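# Why Does Your Cocoa Go Cold?

Pour yourself some cocoa. Put it down. Go and look for the other sock. Come back, and the cocoa is lukewarm and has grown a skin like a very small frozen pond.

Who took the heat? Your brother will be blamed, but he is innocent this time. The heat left by itself, and it had several ways out.

## First, what heat is

Everything is made of bits far too small to see. They're called molecules, and they can't sit still. In hot cocoa they zoom about and smash into each other like kids at recess. In cold cocoa they still jiggle, but more like kids during a long assembly.

When a fast molecule bumps a slow one, the slow one speeds up and the fast one slows down. Do that a few zillion times and the energy gets shared out. Scientists call this shared-out energy heat when it moves from a warmer thing to a cooler thing. It always goes that way by itself. Your cocoa will never pull warmth out of a chilly kitchen and start boiling, however nicely you ask.

## Way out number one: touching

The cocoa touches the mug. The mug touches the table. You touch the mug. Each time, fast molecules knock into slower ones and pass the energy along. The grown-up word is **conduction**.

Some stuff is good at conduction and some is terrible. Metal is very good, and that is why a metal spoon left in hot soup turns into a trap. Pottery is slower. Wood is slower still, so cooks stir with wooden spoons and keep all their fingertips.
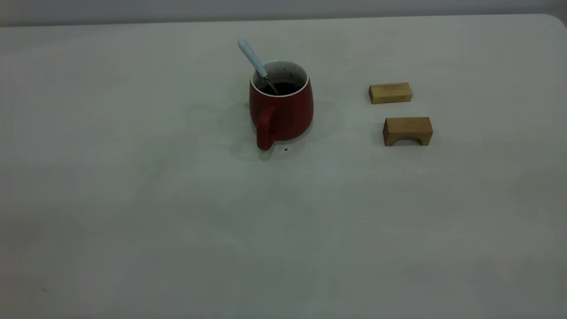
Air is one of the worst conductors you'll meet in your own house. A wool sweater is mostly a clever way of wearing air. The wool holds lots of little pockets of it against you, and the heat from your body has a hard time getting across. The sheep worked this out long before we did and has never been thanked properly.

## Way out number two: moving air

If air is so bad at carrying heat, you'd think the cocoa would be safe. Sadly, air moves. The air right above the drink warms up, spreads out, gets lighter and floats off. Cooler air slides in to take its place, warms up, and leaves too. It's like a bus line where every bus drives away full of your heat. This one is **convection**.

Blowing on your drink sends the buses off faster. So does carrying it outdoors in December, if you're in a hurry and own a hat.

## Way out number three: glowing

You are glowing right now. So is the cocoa, and so is the cat. Warm things give off a kind of light called infrared, and your eyes can't see it. It's how you can feel a campfire on your face while your back freezes. This is **radiation**, and before you run out of the room, it's the harmless kind.

## The sneaky one: steam

There's a fourth way, and for an open hot drink it's a big one. The fastest molecules of water near the top sometimes break loose and fly off into the air. That's **evaporation**. The ones left behind are slower on average, so the drink is cooler. It's a bit like a soccer team whose best players keep getting on a plane.

Put a lid on, and most of those players can't leave. A lid also stops the moving air from getting at the drink. Not bad for a flat thing.

## Try it yourself

You need 4 cups that match, a kitchen thermometer and an adult who can be trusted with hot tap water. (Tap water is hot enough. Leave the kettle alone.)

1. Have the adult fill all the cups to the same height.
2. Leave the first cup alone. It's the boring one, and you need it to compare the others with.
3. Cover the second with a saucer.
4. Wrap the third in a thick sock. Clean, please.
5. Give the last one both the saucer and the sock.
6. Write down your guess about which will stay warmest. No fair changing it later.
7. Wait about 17 minutes, then take each temperature and write it down.

If your guess was wrong, keep it on the page anyway. Real scientists have notebooks full of wrong guesses, and they get paid.

Then try changing one thing. Two socks? A fat cup against a skinny one? Foil in place of the saucer? Only change one thing at a time, or you won't know what made the difference.

*Written by Gwenllian Gwynne, 23/04/2023*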